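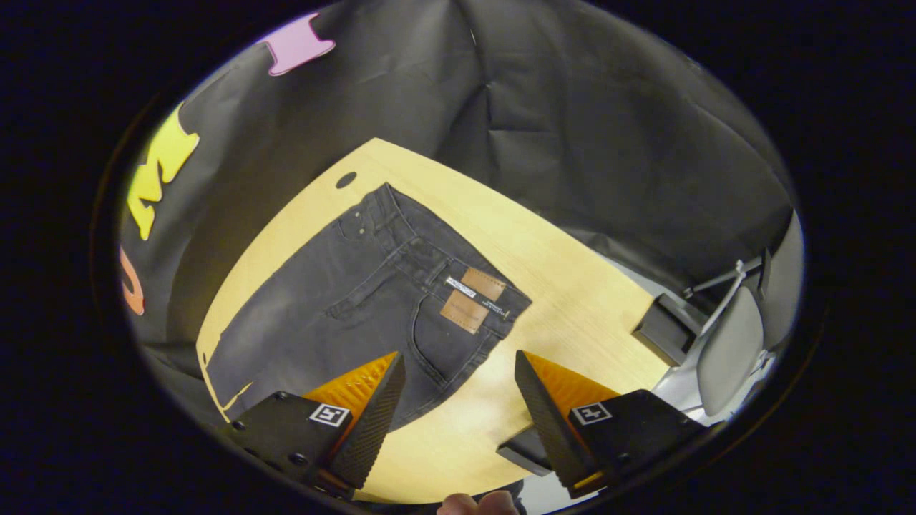
Chapter 7. Teaching by Showing

Reading time: 18 min

7.1 Why show a task at all

A pair of jeans on a table is a hard object for a robot. It has no fixed shape. The legs can lie straight, cross each other, or bunch up under the waistband, and each time the garment is put down it lands a little differently. A programmer who wanted to fold it with written rules would need a rule for every one of those cases, and would still miss most of them.

A person who folds laundry does not work from rules of that kind. The person looks, takes hold of an edge, pulls, and corrects along the way. Chapters 5 and 6 dealt with robots that follow a planned path. In this chapter we take up a different method, in which a person performs the task and the robot's control program is fitted to a record of what the person did. The record of one performance is called a demonstration. The program fitted to a set of demonstrations is called a policy.

There are two common ways to make demonstrations, and most of the chapter is a comparison of them.

In remote control, also called teleoperation, the person moves a real robot from a distance. The controls may be a joystick, a pair of tracked handles, or a second, smaller arm whose joints the robot copies. The record contains the robot's own camera images and its own joint positions. Nothing has to be translated afterward, and any motion in the record is one the robot can make, at least on the day it was recorded. The cost is speed. An operator who can fold a pair of jeans by hand in a few seconds may need several minutes to do it through a robot arm, and the first attempts often fail.

In handheld demonstration, the person carries a gripper like the robot's own, with a camera fixed to it, and does the task directly. No arm is present. The camera looks out past the fingers through a very wide lens, so that both the fingertips and most of the table stay in view. Square printed markers on the two fingers let software work out how far apart the fingers are at each moment. The path of the whole gripper is recovered later from the images, often with the help of a motion sensor.

The word "directly" needs some care. A person holding a gripper has given up most of what a hand can do. There are two fingers and they only open and close. Cloth that would be smoothed with a flat palm has to be dragged or laid down instead.

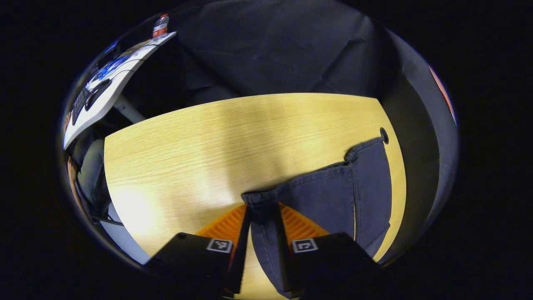

A fold begins with a grasp, and a grasp on cloth begins with a choice of where to pinch. Thick fabric is fairly forgiving. The fingers can come down on either side of a ridge and close, and the ridge stays between them. Flat fabric gives them nothing to close on. Demonstrators learn to push the cloth a short way first to raise a ridge, and this small push has to be in the record. If it is trimmed away as wasted motion, the policy will try to pinch a flat surface.

7.2 A small study

The figures in this section come from a course project run by Rommel Pascual at the Gindale training center in October. Learners recorded demonstrations of folding trousers with two systems. Dudura was a handheld gripper, and Jillance was a remote-control station with one arm. The same table height was used for both.

Over the project the learners recorded 709 demonstrations by hand and 78 by remote control. Each learner was given equal time on the two systems, so the difference is a fair measure of speed. It is not a measure of value. After review, 40 of the handheld recordings were set aside because the path of the gripper could not be recovered. The usual cause was a camera held so close to dark cloth that the software had nothing to track. None of the remote recordings had this fault, as the arm's position came from its own joints.

A second problem appeared only when the handheld recordings were played back on an arm. Some learners had turned their wrists farther than the arm could turn. Others had reached across the table to a point outside its range. Pascual's notes advise checking reach before recording starts, and marking the usable area of the table with tape.

7.3 Terms used in this chapter

Demonstration: a record of one performance of a task, from the starting position to the finished state.

Episode: a demonstration as stored, with its images, gripper path and finger opening lined up in time.

Embodiment gap: the difference between the body that made the demonstration and the body that will use it.

Replay: running a recorded path on a robot with no policy involved, to find out whether the arm can follow it.

Section 7.4 begins with replay, using the Costa arm introduced in Chapter 3. Readers who skipped the material on joint limits should go back to it before continuing.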